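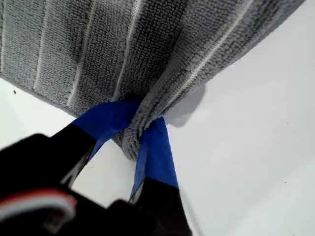 Grey microfibre towel, four lines of white stitching

Council IT cost workshop in Polberg: who's going?

mossy_ledger
Just got my place confirmed for the February session and I'm so pleased! Two hours on sorting our software spend into proper categories, then a talk by Kirsten Kowalchuk on how Zivdale did theirs. Anyone else from a small authority coming?

tannoy36
Me! We've got 36 separate contracts and I can't tell you what half of them are for. Is it still staff only, no suppliers?

mossy_ledger
Yep, public sector only. I love that, people will say what things cost.

BrackenHill
I'd have let the suppliers in for the last bit. We run Jeltero for payroll and only their people can explain the invoices.

tannoy36
Disagree, sorry. We had them in the room at the Greenberg day and it all went very quiet.

BrackenHill
Fair, but then somebody has to go and ask them afterwards, and that'll be me again.

mossy_ledger
Could you send the questions in beforehand? The joining email says they'll take them up to noon the day before. I've already sent two (one's very long).

quietfolder
Are there any places left? The page said 30 this morning and now it won't load.

mossy_ledger
Try the booking link in the email footer, it worked for my manager. Do come, it'd be brilliant to have a whole table of us!

quietfolder
Got one, thanks! Bringing my horrible spreadsheet.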